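## 4. Setting up the table and boxing the parts

This section is mine (Iida Kauppinen, Skelcombe parts bench), so if something in it makes no sense, come find me and I'll fix the wording. Section 3 covered unpacking the delivery. By now you should have a stack of the small black two-piece boxes, the ones with a window in the lid, and a bag of parts to go in them. We call the whole thing a Flillska kit, because that's what's printed on the order sheet, and I've given up asking why.

### 4.1 Before you start

1. Pull a chair up to the white table and check that you can reach the middle without leaning on anything. I work standing up, but Gil-soo swears by sitting and his boxes come out nicer than mine!
2. Brush off the tabletop with the soft brush. Long scratches won't hurt anything, so don't scrub at them. It's grit I care about (it gets under the base and then you've got a scuffed box).
3. Set out one box at a time. I know it's tempting to open the whole stack. Please don't, the lids get mixed up and some of them fit their own base a little better than the next one.
4. Turn the box so the window end is away from you.

> **Note:** A few scuffs on the outside of a lid are fine for our own shelf stock. For anything going out to a customer, swap the lid and put the old one in the shelf bin.

### 4.2 Opening the box

1. Keep the base flat on the table. Hold it still with one hand if it wants to slide.
2. Take the lid by its sides and ease it straight up. No twisting!
3. If it sticks, let one end come up first by a tiny amount, then the other. Go back and forth until it's free.
4. Put the lid down beside the base, same way around as it came off. You'll thank yourself in step 4.3.

> **Caution:** Don't pry with a screwdriver. I did that to 2 of them in my first week and the rims never closed properly again.

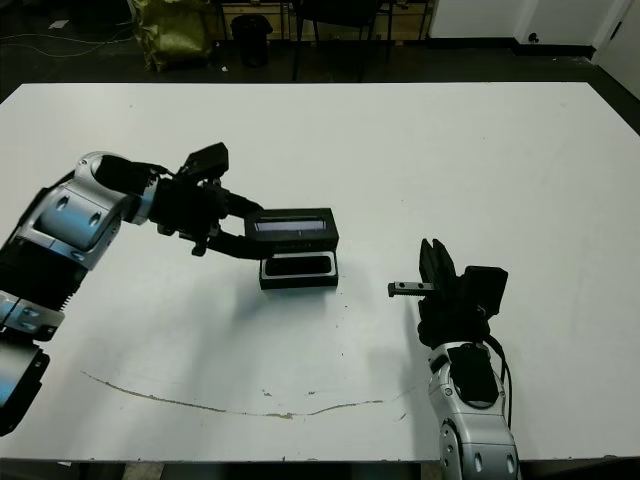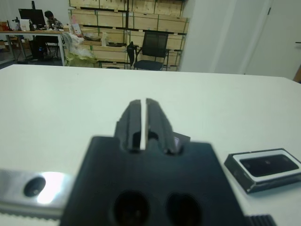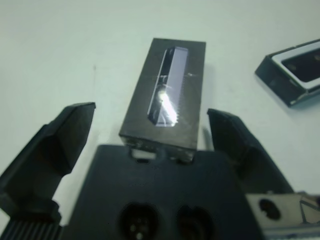 **Can I leave the parts in their paper sleeves when I box them?**

Take the sleeves off first. They make the part sit too high, and the lid then presses on it when the boxes are stacked. Keep the sleeves, though, Afroza reuses them for returns.

### 4.3 Filling and closing

1. Check the order sheet for the part number and say it out loud if you're the type (I am).
2. Lay the part in the recess, label side up. It should drop in with no pushing. If it needs a push, it's the wrong part or the wrong way around.
3. Look for fluff, hair and bits of tape in the corners.
4. Bring the lid over, line up the edges, and lower it level. Press lightly at both ends.
5. Stand the box up on its end for a second and look through the window. If the part has slid, open up and reseat it.
6. Tick the sheet and move on to the next one.

> **Note:** Overhead light bounces off those windows something awful. Tip the box toward you a little before deciding a part is missing. I've reopened plenty of perfectly good boxes that way.

### 4.4 Cartons

A full carton takes 25 boxes, windows all facing the same side. Slip a sheet of card between layers. Part-filled cartons get a strip of yellow tape and go on the Paul shelf (left of the door, named before my time) until there's enough to finish them. Don't top up a carton from a different order, even when the parts look identical.

> **Caution:** Stack cartons no more than 2 high. The bottom lids bow.

### 4.5 If something isn't right

- **Lid rocks when it's on.** Take it off, turn it end for end, try again. Still rocking? Shelf bin.
- **Rattle when you lift the box.** The part isn't seated. Go back to 4.3, step 2.
- **Sheet and part don't match.** Set the box aside, open, with the sheet under it, and tell Anjana Herath. She keeps the April list with all the renumbered parts.
- **You're out of boxes.** Spares are in the Illeo cabinet, bottom drawer. It sticks, so lift as you pull.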